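Events and Membership Coordinator — Tarholm Business Association

Part-time, with some evenings

The Tarholm Business Association has been bringing local shop owners, trades, farms, and offices together since 1975, and we are looking for a friendly, organized person to help us keep doing it. If you like people, can keep a calendar straight, and don't mind carrying a box of name tags across a parking lot now and then, we would love to hear from you.

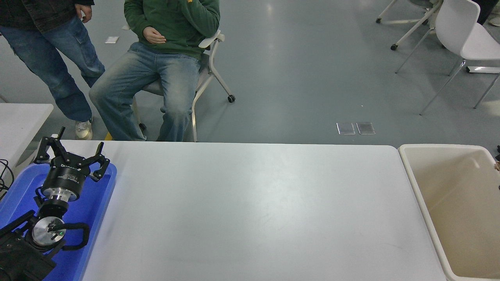 We have 200 member businesses at the moment, from one-person bookkeepers to larger employers like Mitex, and they all expect to hear a real voice when they call. You would be that voice most mornings, and you would also look after our biggest night of the year, the annual dinner, from the first call to the caterer through to the thank-you notes.

What you'll be doing

Answering questions from members and from folks thinking about joining

Sending out renewal letters and keeping the member list up to date

Planning 8 breakfast meetings a year, plus the dinner and the sidewalk sale

Writing our monthly newsletter (short and cheerful is fine) 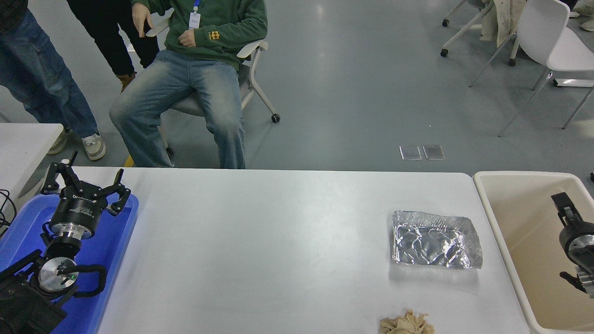

What we're hoping for

Some office or event experience, paid or not — running a school fundraiser or a church supper certainly counts. You should be comfortable with email and spreadsheets, and able to drive to members out past Tavares Road. Knowing the town is nice, but newcomers are very welcome.

How to apply

Please send a resume and a short letter telling us a little about yourself to the Association office, 883 Tavares Road, Tarholm, or drop them off at the front desk. Applications are due by 22/05/2026. Interviews will be held at the office, and the coffee is always on.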